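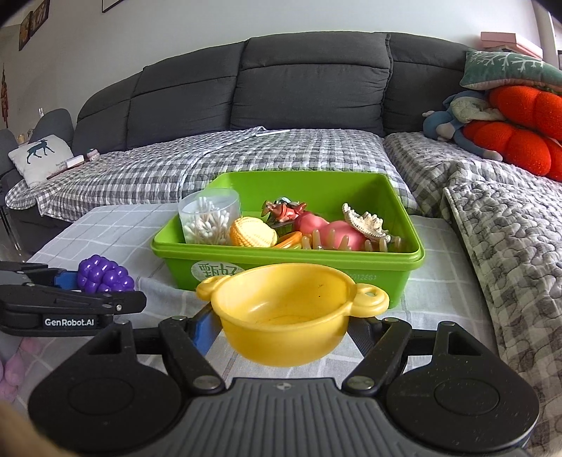 Yaqin Ye says the dinner reel is still too pink and she'd sooner watch it in black and white than sit through those faces again. Her note was on my keyboard when I got in, underlined twice, so I guess I know what I'm doing today.

9/9/25, Tamley disc, reel 4, color pass

She's right, annoyingly. I pulled up the dinner reel next to reel 3 and everybody at the table looks like they've been out in the sun all week, when the whole point of that part of the movie is that it's been raining for days and they're stuck indoors being awful to each other. I warmed it up back in March because the print was so faded and I got carried away. Took red down a little in the midtones, left the shadows alone, and it came back to life. The uncle's suit is brown again! I had honestly forgotten it was brown.

Then I broke it. I copied the same correction across the whole reel without checking where the scene changes were, and the night exterior went a swampy gray-green. Undid that. Note to self and to Sum-yee if she picks this up: go shot by shot after the door slams, the stock changes there and you can see the grain get chunkier too.
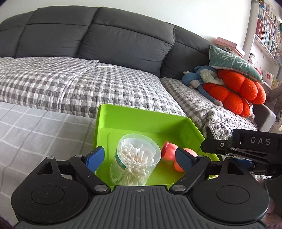
Splice in the middle of the stairs scene: still ugly. There are two frames gone and no way to fake them that I like. I tried a blend and the actress grows a second chin for an instant, so it's staying as a jump. Konrad Nägeli wants to check whether the other print has them, and I told him to go ahead, but that print is in worse shape than ours everywhere else and I wouldn't hold up the reel for it. I'd rather have a small honest jump than a mushy fix. Plilia did that mushy thing on their disc of the director's first movie and I notice it every single time.

Sound, quickly. The hiss is better. Ran the whole reel through Tridatier on the gentle setting and it stopped eating the ends of words, which was the complaint last time. It does still do something weird to the piano (sort of underwater, on the low notes only), so I'm bypassing it for the piano scene and living with the hiss there. Geum-ok, if you hate it, say so before I render, please, the reel takes almost 40 minutes and I'm not doing it for fun.
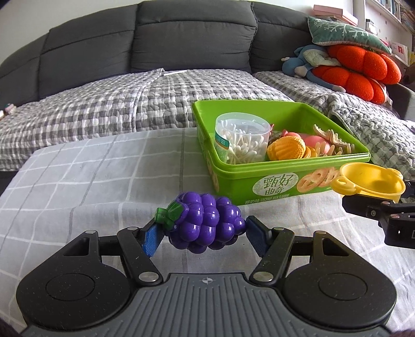 The vineyard shots at the end of the reel are what I'm really stuck on. Yao-tsung Chang's memory of the theater print is that the fruit was nearly black, and the faded one we scanned has it a kind of dusty rose, so there's a lot of room between those. What I want is further toward the toy grapes in the photo, a proper purple, with the leaf staying clearly green next to it. Less shiny, obviously, they're plastic. But every time I push the purple that far the sky comes along for the ride and turns lavender, so I need to mask the sky off first and then try again. Slow work, the camera never stops moving in that shot.

Left to do on reel 4:
Mask the sky, vineyard
Check the night exterior on the big monitor, mine lies about greens
Dirt cleanup after the stairs, haven't touched it
Ask Su about the title card, the lettering looks redone to me and I don't know which version we're supposed to keep

Saved as reel 4, second try. Don't open the first try, it has the swamp in it.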